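Part 4: Sorting the seasoning shelf

OK, so by now the cans are done and the flour is in its bin, and we get to the part of the pantry I put off the longest at my own place in Tarnton. Seasonings! If you skipped ahead to this part, go back and do the shelf liner first, you'll thank me later (Máté Hajdu didn't, and he has written to me twice).

What you need: the shallow Pindergate tray, a damp cloth, a dry cloth, a marker, masking tape and a handful of clips.

1. Take everything off the shelf and put it on the counter. Yes, the sticky soy sauce too.

2. Wipe the shelf with the damp cloth, then the dry one. Leave it open while you sort.

3. Split what you have into jars and bags. Boxes go with the bags. I keep bottles for Part 5.

4. Check the dates. I found a paprika I'd moved through two apartments - it went straight in the trash.

Note: If a date has rubbed off, smell it and look for clumps. When I can't decide, I toss it.

5. Stand the bags up in the tray with the fronts facing you, tallest at the back. Don't decant the ones you go through fast. I used to pour my chicken bouillon into a pretty jar and then I could never remember how much to use, so now it stays in the bag it came in, big yellow front and all.
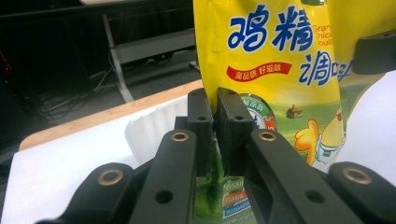

6. Fold the top of each opened bag down twice and clip it. Write the day you opened it on a bit of tape and stick it on the back, so you're not covering the name.

Caution: Keep granules and powders away from the kettle and the stove. Steam gets into an open bag in no time and you end up with one solid brick (ask me how I know).

7. Slide the tray in and pull it out again a couple of times. If a bag catches on the shelf above, move the shelf up one notch or lay that bag on its side.

8. Put the jars back in front of the tray, or next to it if your shelf is wide. Mine isn't, so Levente Tóth talked me into a second tray, and I've come around to it.

Next up is bottles and oils, and you'll want the deep tray for those.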